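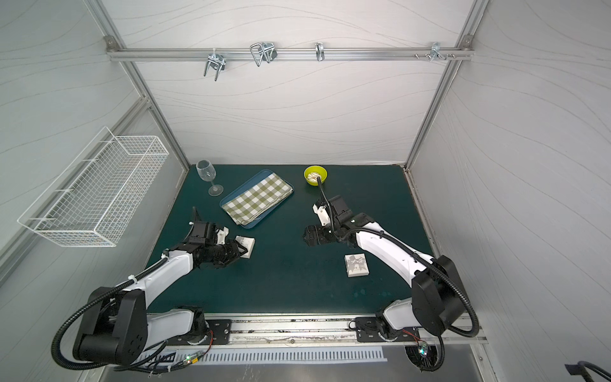
How to Sort and Label a Box of Mixed Small Parts

By Elias Nassar
May 29, 2021

Most workshops have at least one box where leftover parts end up. Brackets, spacers, end caps, drawer guides and odd screws all go in together, and after a few years it's quicker to buy a new part than to find the old one. The method below takes an afternoon for a box the size of a microwave. I used it on the parts shelves at Stodlow, where the finished list ran to 593 entries.

What you need

A clear table with good light, a stack of shallow trays, zip bags in two sizes, a permanent marker, a ruler marked in both inches and millimeters, and a notebook or spreadsheet. Muffin tins will do if you don't have trays. Don't buy drawers or bins yet.

1. Do a rough sort

Tip out a few handfuls at a time. Put each piece into a tray by what it does: things that hold, things that space, things that cover, things that turn, and fasteners. Work fast. If you can't place a piece in a few seconds, put it in a tray marked "unknown" and keep going.

Broken parts go straight in the trash unless you need one as a pattern for a replacement. Put those in a bag marked "pattern only" so they don't get used by mistake.

2. Sort each tray by size

Take one tray at a time and put the others out of the way. For brackets, measure the longer leg and the distance between hole centers. For spacers, measure height first and then the hole. Write the numbers down as you go.

Parts that look alike often differ by a hair. Stand them side by side on a flat surface and check the tops. We had two kinds of shelf spacer that had been mixed together for years, and the only difference was 3 mm in height.
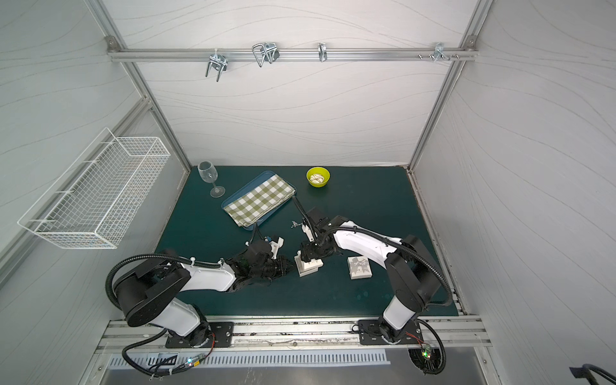
Small white bracket with a blue tab, and a white stepped block.

3. Bag and number

Use one bag per type and size. Give every bag a plain number, starting at 1, and don't try to build meaning into it. Codes such as BR-L-40-W seem like a good idea until you get a part that doesn't fit the code.

Write the number on the bag with the marker before you put anything in. Ink goes on badly once the bag is lumpy. Let it dry, fill the bag and press the air out.

4. Make the list

Each line needs the number, a short name, the main measurement and where the bag is kept. Add the color if it helps. Use the name you'd say out loud when looking for it. Fotis Stergiou, who runs our other shop in Hurkgate, lists furniture feet as "feet, chair" and "feet, table" so they land next to each other when the list is sorted. I've copied him on that.

Leave out quantities unless you reorder the part. They go out of date the first time someone takes two and forgets to write it down.

5. Choose the storage

Now you know how many bags there are and how big they get. Stand them upright in shoebox-size bins, in number order, like cards in a file. Nineteen bags to a bin was our limit before they got hard to flip through. Heavy parts go on the bottom shelf.

6. Deal with the unknowns

Date the bag of unknown parts and hang it where people will see it. Anything not claimed in 90 days can be thrown out. Ours comes down at the end of June.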